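Search this site
Enter keywords Go

Wed 16 April | By Leena Ojala

The rulebook at Griltberg, where two-armed robots practise household chores, is 32 pages long. Pentti Heinonen wrote most of it and apologises for page 2, the definition of "table".
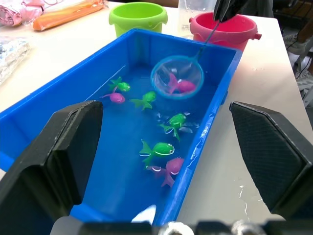 Heinonen believes a rule should survive being read aloud over machinery. "If I have to say 'pursuant', I've lost them," he says. His water rule passes: liquids stay in the tub and get a wipe when they don't. A toy fish in a net carries a fair bit of water with it, and there are droplets on the white top beside the blue tub to prove the clause has a job.

He is fondest of the rule on gripper clearance, which he rewrote in January after what he calls "a frank exchange of emails".

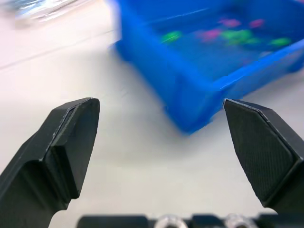 Honkanen thinks the clearance rule is still too long, and would cut it to "open wide, go slow" and spend the savings on a better kettle. Heinonen has heard this before. "The kettle is outside my scope," he says.
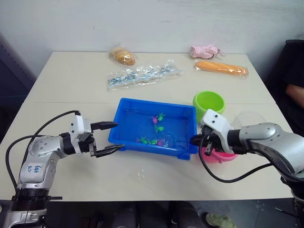
Who can stop a run? Anyone in the room, at any time, without giving a reason. Heinonen says the reason can go in the log afterwards, in a box he has made deliberately small.
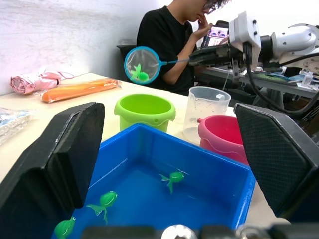 What comes next

A section on cables. "It was one line," Heinonen says. "Then people read it."

Last updated: Wednesday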